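Forum > Home & Workspace > Furniture and Surfaces

Topic: Tall narrow vase on joined desks, keeps walking / rings on the wood

gap_filler_9
Posts: 212

Looking for input on a stability problem before I buy anything.

Setup: three light wood desks pushed together edge to edge, used as one shared surface. On the center one we keep a tall, slender vase with a narrow neck and a bunch of flowers. Vase height is 35 cm. With the flowers in, the whole thing is well over twice that. The desks are Rieger, the plain ones, no cable port.

Two issues:

1. The vase moves. Every time somebody sits down hard at the left desk the joint flexes and the vase creeps toward the gap. It has gone over once, onto a keyboard.

2. Ring marks. The underside of the vase is unglazed, and it leaves a gray circle on the finish that doesn't wipe off with water.

I put a round mat under it in July 2025. The rings stopped. The creep did not, it just moved to mat against desk instead of vase against desk. Mat diameter is 30 cm.

Options I'm considering: clamp the desks, weight the vase, or swap it for something squat. I'd rather keep the vase.

plumbline
Posts: 1,840

Fix the desks first. Three separate desks butted together are three separate surfaces, and each one has its own resonance. You're getting a small step at the joint each time one leg set loads up. Under-desk connector plates, two per joint, screws no longer than 16 mm or you'll come through the top. Check the top thickness before you drill. On the older Rieger tops it was 18 mm.

Level each desk on its own before joining. If you pull them into line with the plates you build the twist in.

gap_filler_9

Rented office. I can't drill the desks, they belong to the landlord. Should have said so.

plumbline

Then C-clamps on the crossbars, if the frames have crossbars. Ugly but out of sight.

wet_foam_dry_foam
Posts: 677

I'd start from the other end. A desk that moves two millimeters doesn't tip a vase that is loaded correctly. What is in it, and how much water?

Center of gravity on a narrow-neck vase with a full bouquet sits at or above the neck unless there's ballast. Flower heads and wet stems weigh more than people expect. Put washed aquarium gravel in the bottom quarter, then water to two thirds. Cut the stems so that the flowers stand no more than one and a half times the vase height above the rim.

Can you post a picture of it with the flowers?

gap_filler_9

Water to about half, no gravel. I didn't want to scratch the inside.

Picture below. It's lifted off the mat in this one.
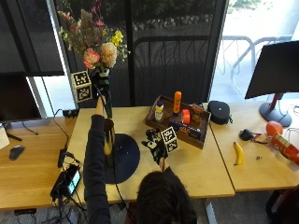

Vase held up by the neck over the center desk, dark mat below, tray and speaker behind.

The golden-brown section at the bottom is the part that sits on the mat. Flowers are pink roses, the pale peach one, the yellow clusters, and something magenta I don't have a name for. The tray at the back stays where it is, that's the snack tray.

wet_foam_dry_foam

Thanks, that helps. Top-heavy, as expected. The stems and leaves also spread outward quite a lot, so you have leverage to the side as well as height. I would take out a third of the greenery and cut everything else down by a hand's width. You lose some of the width and gain a lot of margin.

The magenta could be several things. Post a close-up of one head if you want a name for it.

plumbline

You can see the desk joints in that picture too. My position has not changed. Gravel treats the symptom.

tare_weight
Posts: 94

Disagree with both, partly. The mat is the variable that changed, and he says the sliding surface moved from the vase to the mat. So the friction between vase and mat is fine, and the friction between mat and desk is too low. Replace the mat or stick it down. Everything else is secondary.

What is the mat made of? If it's a woven or felted fabric with no backing, it will slide on any sealed wood top. Shelf liner cut 10 mm smaller than the mat, placed underneath, costs next to nothing. I use the Zustley open-mesh liner. It doesn't leave residue if you lift it every month or so.

gap_filler_9

No backing on the mat. It's navy with a few light specks in it. The label said Atis and a wash temperature and nothing about fiber.

oldvarnish
Posts: 3,305

Careful with mesh liner on a sealed top. The soft PVC types can react with some lacquers and leave a print of the mesh. I have refinished two table tops for exactly that. On a landlord's desk I would use natural rubber or silicone sheet, and I would test it first on the underside for a week.

On the gray ring: unglazed clay is abrasive and the ring is probably burnished finish plus clay dust. Water won't shift it. Try a white eraser first, light pressure, along the grain. If that does nothing, a small amount of paste wax on a soft cloth. Stop there. Do not use the melamine sponges, they are fine sandpaper and you will trade a gray ring for a dull patch.

tare_weight

The Zustley one I have isn't PVC as far as I know. I don't have the packaging anymore. Fair point about testing.

oldvarnish

If you don't have the packaging you don't know what it is. Silicone sheet, 1 mm, done.

kestrel_b
Posts: 51

Why is the vase on the shared surface at all? You have a window behind it. Put it on the sill and the desk problem goes away.

gap_filler_9

Sill is too narrow, and the sun comes straight through that window in August. Last year the roses lasted three days there.

kestrel_b

Narrower vase then.

wet_foam_dry_foam

A narrower vase on a narrow sill with the same flowers is a worse version of the same problem. Also don't lift it by the neck when it's full. On a slender form the neck is the thinnest wall and all the water is hanging off it. One hand under the base, the other on the body to steady it. If you add gravel this matters more.

plumbline

Agree on that at least.

snack_drawer
Posts: 8

Unrelated to the vase, but I'd move the speaker. You have a speaker on the desk beside the tray, and anything with bass will walk light objects across a hard top. I had a pen cup that traveled the length of a Grestberg table over a workday.

tare_weight

Depends on the speaker. A small one at office volume won't move a vase with half a liter of water in it. It could make a fabric mat creep over several hours if it shares the same top. Easy to test: leave it off for a day and mark the mat position with tape.

gap_filler_9

OK, testing in this order so that I only change one thing at a time:

Speaker off, tape marks on the desk at the mat edge.
Silicone sheet under the mat, speaker back on.
Gravel, water to two thirds, stems cut.
C-clamps on the frames if it still moves.

Will report.

gap_filler_9

Results so far.

Speaker off: the mat moved 4 mm toward the joint over one working day. With the speaker on it was 5 mm. Not a useful difference, given how I'm measuring.

Silicone sheet: no measurable movement over three days, with people sitting down at both side desks as usual. The tape marks still line up.

Gravel: 1 kg of washed gravel in the bottom, water to two thirds. I pushed it at the rim with a luggage scale to compare. It takes clearly more force to start tipping than before. I won't quote a figure, the hook kept slipping on the glaze.

Stems cut by a hand's width. It does look smaller.

White eraser took off most of the ring. There's a faint arc left, 35 mm long, visible only from the side. Leaving it.

oldvarnish

Leave it. Lift the silicone in a month and check the finish underneath with a flashlight held low.

plumbline

Did you clamp the desks?

gap_filler_9

No. The frames have no crossbars at the joint, only at the back, and there's 32 mm of clearance to the wall there. No room for a clamp handle.

plumbline

Ratchet strap around the two inner legs, then, down low. The joint is still moving, you have only stopped seeing it at the vase. Whatever else sits near the gap will start to drift.

tare_weight

The other things near the vase are a tray and a speaker. I would not strap a landlord's desks together for a tray.

plumbline

There's a banana on the right desk too. Those roll.

wet_foam_dry_foam

Keep the banana away from the flowers, incidentally. Ripe fruit gives off ethylene and shortens the life of cut flowers. A separate desk is better than the tray would be, but I'd keep all the fruit in the kitchen if you have one.

gap_filler_9

We have one. I'll move the fruit and see if the roses get past a week. Strap is on the list for when the landlord's inspection is over.

snack_drawer

What gravel did you use? Mine clouds the water no matter how long I rinse it.

wet_foam_dry_foam

Rinse in a sieve until it runs clear, soak overnight, rinse again. If it still clouds it's a soft stone, get quartz.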